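Subject: Re: [wadeck-arm] Drawer reach and wrist angle
Date: 19 November 2020
List: Wadeck shared workshop, arm build

> I have the James wrist on the new bracket and it clears the
> top drawer without trouble. On the bottom drawer the forearm
> hits the side wall before the fingers get to the floor of the
> drawer. I am coming in from the front, flat, then pitching
> down at the end. Is there a shoulder height that fixes this,
> or do I need a longer last link? Also, the fingers slide off
> anything in a bag. I have been raising the grip current and it
> does not help much.

Two separate problems, so two answers.

On the reach: do not lengthen the link yet. A longer last link puts more load on the elbow, and the Ultum gearbox there already gets noisy near its limit. I went through this in June with the first version of the bracket and ended up taking the extra length back out.

What worked for me was changing the approach. Stop the base to the side of the drawer, bring the forearm in above the side wall, and have the wrist pitched down before it crosses the wall. I use 72 degrees of pitch from horizontal. If you pitch after crossing, the elbow has to drop to make up the height, and that is where you get the contact you describe. My shoulder axis is 335 mm above the top edge of the open drawer. Yours can be lower, but check the elbow clearance in the Destia viewer first. The collision model in there has the old, thinner forearm cover, so add 11 mm per side by hand.

On the grip: more current is the wrong direction for bags. The film folds under the fingertips and the fingers close on air. Go down until they touch the contents, then close slowly. I cap the current at 22 percent and let the position controller time out instead of waiting for a target width. A bag never closes to the same width twice, so a width target will report a failed grasp when the grasp is fine.

One thing to watch is the downward force. With a rigid wrist you can push hard enough on the drawer floor to bend the runners. I stop the descent on a rise in wrist motor current and back off a few millimeters before closing. The threshold depends on your wiring — log a few empty descents and set it above the noise.

I have not tried any of this with the drawer partly open. All my settings assume full travel.

The wrist pitch matters more than the shoulder height, and I would set it first and leave it alone while you tune the rest. Mark the base position on the floor too, or the numbers will not carry over between sessions. For the bottom drawer, compare your pose with this one, arm over the right wall and both fingers down on the snack bag. If your forearm is still low at that point, send the joint angles and I will run them against my model.

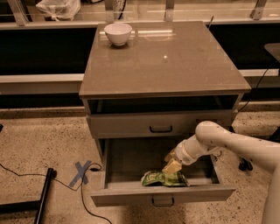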